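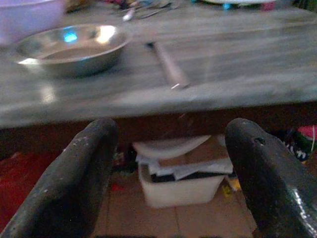

**Kitchen / Bowls and Prep**

# Divell shallow steel bowl, with a word on the lavender one

I did not want another bowl. I have written about bowls before and it is a hard subject to stay awake through, but Divell's shallow steel bowl kept turning up on lists of things that will change your kitchen, and it costs $17, a lot for one bowl with no lid. So I bought it from Promuron in February and used it next to the lavender plastic bowl I already had, a Poduval that came as part of a set years ago and has outlived everything else in the box.

The short version is that the Divell is a decent bowl. I don't think it's a $17 bowl, and I don't think it does most of what the packaging says it does.

## What they claim

The sleeve says "prep, mix, serve, store." I have trouble with three of those.

Prep, fine. It's wide and low, so you can scrape chopped vegetables into it straight off the board without half of them landing on the counter. You can see what's in it from across the room. For sliced mango or picked herbs, or a pile of green beans with the ends off, it does the job very well, and I'd reach for it before anything deep.

Mixing is another matter. Divell gives the capacity as 900 ml, and I believe that if you fill it to the brim and then never move it. Beat two eggs in it with a fork and you'll be fine if you're patient. Try a vinaigrette with any energy and you'll be wiping the counter. Anything with flour in it belongs in a deeper bowl, and no amount of cheerful copy on a cardboard sleeve will change the shape of the thing.

Serving depends on how you feel about a shiny metal bowl on the table. The inside is polished and throws back every light in the room. I found that a bit much at dinner. It also shows fingerprints and water spots, so if it's going in front of guests you'll be drying it by hand.

As for storing, there's no lid. A plate on top works. A plate on top works with every bowl I own, and I don't remember any of them charging me for it.

## The rim

I'll give them the rim. It's rolled, with no sharp edge to catch a fingertip or a dishcloth, and it gives you something to hold when your hands are oily. Mine has no gap that I can find where food would get in and stay. Cheap steel bowls often go wrong right there, and I went looking for it with a toothpick the first night.

The base is less impressive. It slides. On a smooth countertop it moves away from you as soon as you push a spoon against the side, and a damp cloth underneath is the only cure I've found. For this money I'd have liked some help from the manufacturer.

## Noise

A metal fork in a metal bowl makes the sound you would expect. If you cook before anyone else in the house is up (I'm usually in the kitchen by 6 a.m.), you will learn to use a silicone spatula. The plastic bowl makes a dull knock and lets people sleep.

## Cleaning

Better than plastic, and I say that as somebody who was hoping to find otherwise. Turmeric wiped off. So did chili oil, with a squirt of Irar dish soap and warm water. The Poduval has to be washed twice after anything greasy, and even then I run a thumb around it and don't fully trust the result.

The steel also doesn't hold on to onion. I left chopped onion in both overnight to be fair about it, and the lavender bowl still had an opinion the next afternoon.

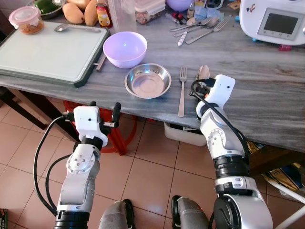
## Against the lavender bowl

Put side by side on the counter, they aren't really rivals, and I wish the bowl industry would admit this before selling us all a matching six. The plastic one is round and roomy, and Poduval's old leaflet puts it at 3,000 ml. I wash rice in it, toss salad in it, and soak lentils in it. The steel one sits in front with the fork and spoon beside it and takes whatever is ready for the pan, or for eating.

If I had to give one of them up, it would be the Divell. I could do its job with a soup plate. I can't wash rice in a soup plate.

The plastic has its faults, and I've been kind to it out of habit. It scratches, and I wouldn't put it anywhere near a hot burner or pour boiling stock into it. The color is also a matter of taste. I didn't choose lavender and I wouldn't choose it now.

## About those ratings

Promuron's page had 564 reviews when I ordered, nearly all of them five stars, and I read more of them than is healthy. A good many were written the day the bowl arrived. "Looks beautiful, can't wait to use it" tells me about the box. The ones I trusted were the three-star reviews, which mostly say what I'm saying: nice rim, slippery bottom, too shallow for mixing, costs too much.

A few people complained about rust spots. I haven't had any, but I've only had mine since February and I don't leave it in the sink.

## Would I buy it again

At full price, no. If it drops to half that, and you do a lot of chopping on a big board and want something low to sweep it all into, then go ahead. Check the restaurant supply shelf first, though. Plain shallow steel bowls are not hard to find, and once the sleeve is in the recycling I doubt I could pick the Divell out of a stack.

**Good:** rolled rim, easy to clean, doesn't keep smells

**Less good:** slides around, spills if you whisk, loud, spots when it dries, price

**Rating:** 3 out of 5, and the half point I took off and put back was for the rim.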